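Section 4: Setting Up the Collection Booth

Your guest list should already be loaded into Plamska (Section 3). If it isn't, go back and do that now. The booth steps assume there are names to look up, and they get very quiet and unhelpful when there aren't.

A collection booth is any spot where guests pick up tickets they have already bought, won, or been promised by somebody's cousin at the record label. Plamska treats all three the same.

4.1 Before you start

You will need:
One Plamska booth tablet, charged
One Rullell ticket printer with its power brick
At least one roll of ticket stock (a full roll prints 200 tickets)
Your event code and booth PIN
A table that doesn't wobble

The power bricks for the printer and the tablet look alike and fit each other's sockets. Please don't enjoy this discovery. The printer's brick has the Rullell name on the underside. 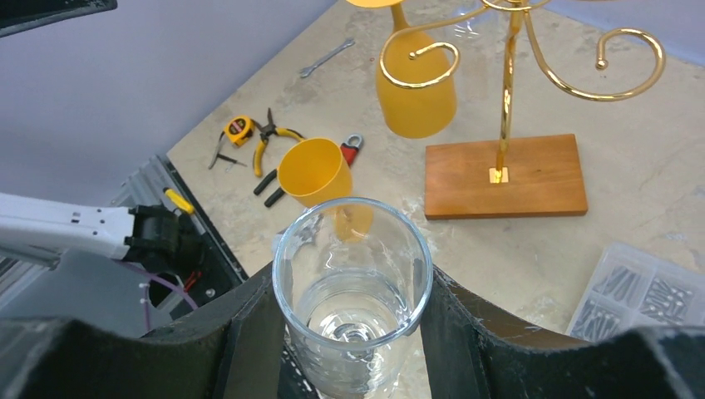 Figure 4-1. Clear glass tumbler with a little water in the bottom; yellow plastic cup behind.

4.2 Pairing the tablet and printer

1. Plug in the printer and hold the round button until the light turns blue. If it turns green, you let go too early. If it turns red, see Section 9 and take a deep breath.

2. On the tablet, open Plamska and tap Booth, then New Booth.

3. Enter the event code. Letters can be upper or lower case. The code never contains the letter O, so anything that looks like one is a zero.

4. Name the booth. Pick something your staff will recognize over a bad radio, like North Gate. We have seen a venue with Booth 1, Booth One and Booth A, all open on the same night, and we would prefer you learned from them.

5. Tap Find Printer. The search takes up to a minute. Tapping it again starts the minute over.

6. Print a test ticket. It should say SAMPLE in large letters across the middle.

Note: A test ticket will not scan at the gate. Guests have tried.

4.3 Choosing a list for the booth

One booth can hold up to 2,000 guest records offline. Past that, it has to ask the server for each name, and venue Wi-Fi on show night is a thing of legend. For larger events, split the list.

1. Tap Lists and tick the ones this booth should serve.

2. Check the total at the bottom of the screen. A list of 1,907 guests fits, with a little room for the people who get added at dinnertime.

3. Tap Download and leave the tablet alone until the bar is full.

4. Switch on airplane mode and search for any guest you know is on the list. If the name comes up, the download is good. Switch airplane mode off again.

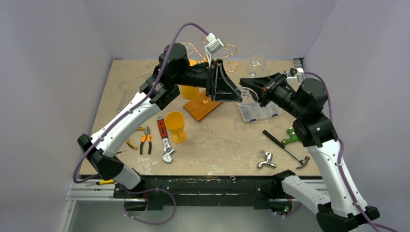

If you do split the list, split it by last name and put the letters on a sign big enough to read from the back of the line. Splitting by ticket type looks tidier in the office, but most guests have no idea what type of ticket they have. They know it's for the awards show and that their phone is at four percent.

Caution: Don't download the same list to two booths unless both will stay online. Offline booths can't see each other's pickups, and each will cheerfully hand out the same pair of seats.

4.4 Contest winners and visitors from abroad

Giveaway tickets carry a W beside the guest's name. The rules for these are stricter, mainly thanks to the resale market.

1. Ask for photo ID. A passport is fine, and so is any other ID type you ticked under Settings, Accepted ID.

2. Search by confirmation number first. Names get typed in all sorts of ways, and family names come first in much of the world. If the number brings up nothing, try the name in both orders.

3. Tap Verify, then Print. Pairs print as two tickets joined at the fold.

4. Hand over the program or any extras and tap Extras Given. Skip this and the guest can return for a second tote bag, which the system will consider entirely reasonable. 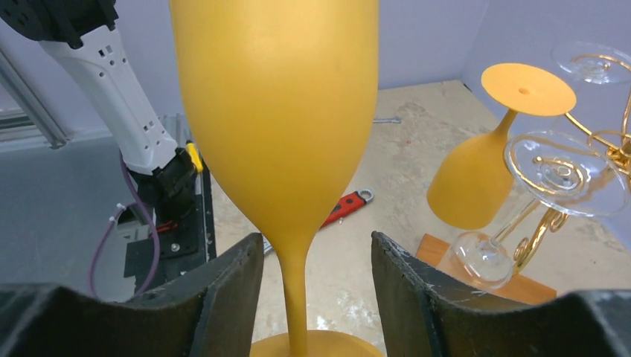 Figure 4-2. Yellow stemmed glass, upright.

Language packs are under Settings, Guest Screen. The Dervishi add-on supplies the translations and has to be switched on separately for each booth. It changes what the guest sees and leaves the staff screen in English. To preview it, tap the flag in the top corner; to get back, tap the same flag, now in the other corner.

4.5 Changing a roll mid-line

The printer beeps twice when ten tickets are left. It beeps continuously when there are none, as though you hadn't noticed.

1. Finish the current guest.

2. Press the side latch and lift the lid.

3. Take out the core and drop in the new roll with the printed side facing you.

4. Pull two tickets' worth past the cutter and close the lid until it clicks.

5. Tap Resume. Don't tap Reprint Last unless the last ticket came out damaged.

Caution: The cutter is sharp. Keep fingers, lanyards and neckties clear of it while the lid is open.

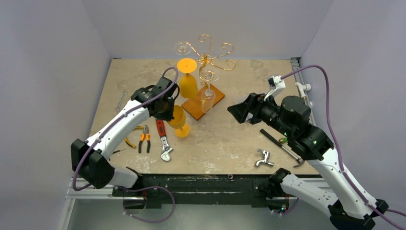
Spare rolls should live under the table, out of reach of the public. A blank roll is worthless to anyone without a printer, but it is shiny and people take it.

4.6 Closing the booth

1. Tap Booth, then Close. You'll be shown the number of tickets still waiting for pickup.

2. Connect to Wi-Fi and wait for the word Synced.

3. Save the closing report. The Flinthorpe template, which comes installed, lists every pickup by time and staff PIN. A booth with 479 pickups makes a report several pages long, so think before you print it on ticket stock.

4. Power off the printer first and the tablet second.

If tickets are still unclaimed and the show runs again on Saturday, choose Carry Over when asked. Choosing Release puts the seats back on sale immediately. There is one confirmation box, and the button is right where your thumb already is.

For late arrivals after closing, see Section 5.2, Reopening a Booth You Have Already Packed.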